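Zonetti
30 September build thread, part 2. Two-arm cell, home workshop end of the bench.

1/ The rebuild is done and both arms are back on one rail. Previous version had each arm on its own clamp, and the distance between bases drifted by a few millimetres every time I leaned on the table. Now both bases bolt to a single length of black extrusion along the near edge.

2/ Base spacing is 744 mm, centre to centre. Measured twice, then put into the config file, then measured again because the first handover was out by 20 mm. The error was mine. I had typed the old figure into the right arm only.

3/ Handover is the task I care about at present. One gripper presents the bowl, the other closes on it, both hold, then the first lets go. The middle step is where the two position controllers fight each other if the calibration is poor.
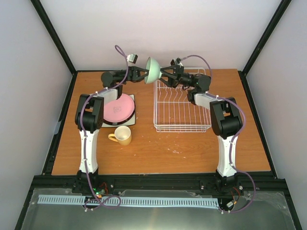
Posted in: Workshop builds

4/ Both grippers are on the bowl at that point. With stiff gains on both sides you can hear the wrists complain. I drop the gain on the receiving arm until the grip is confirmed, then bring it back up over 10 control steps. Crude, but the servos run cooler.

5/ Cable routing. The purple leads go up the outside of each arm in clips, with a generous loop at the wrist. Earlier I had them tight and neat, and the wrist pulled a connector out in February. Leave more slack than looks sensible. Check it at full wrist rotation, both directions, before you clip anything down.

6/ The light blue slotted channel along the front came from the Skinano offcuts bin. It takes the runs between the two bases. The lid is in a drawer and will stay there until I stop changing the wiring.

7/ Software is Plidamora, my own thin layer over the servo bus. It does logging, limits and a stop command. Nothing clever. The Liao branch adds the two-arm timing and is what I am running now. I will merge it when it has gone a full evening without a bus timeout.

8/ Timeouts so far have all been on the right arm. Swapped the lead, no change. Swapped the power feed at the base, improved. I suspect a poor crimp — the connector there is the one part I did not remake. 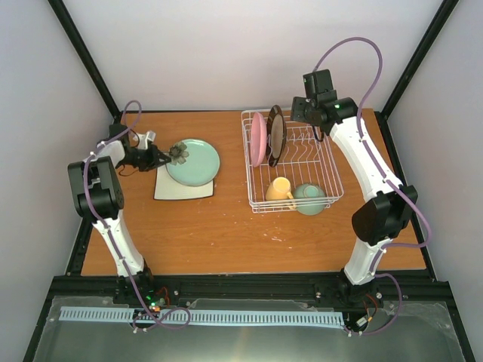 9/ Racking is harder than it sounds. A plate has to arrive nearly square to the wires or it rides up on one and sits there. Mugs are more forgiving, bowls less so. I have given up on standing the bowl upright and accept it on its side.

10/ Small parts near a plate are awkward for another reason. The gripper fingers are flat and parallel, so anything with petals or lobes is held on two high points and can turn. Softer pads are next. I have silicone sheet to try, and failing that some heat-shrink over the fingertips.

11/ Test routine for this week is 20 handovers in a row, no touching the config in between, log everything. If one fails I write down which arm let go first and start the count again.

12/ For those who asked about the walls: pale panels on black posts. They give the cameras a plain background and keep the workshop clutter out of view. Matt finish if you can get it. Gloss gave me reflections that moved with the arms.

13/ Bracket drawings for the base plates go up once I have corrected the hole spacing. The current file is wrong by one slot width, so please do not cut from it.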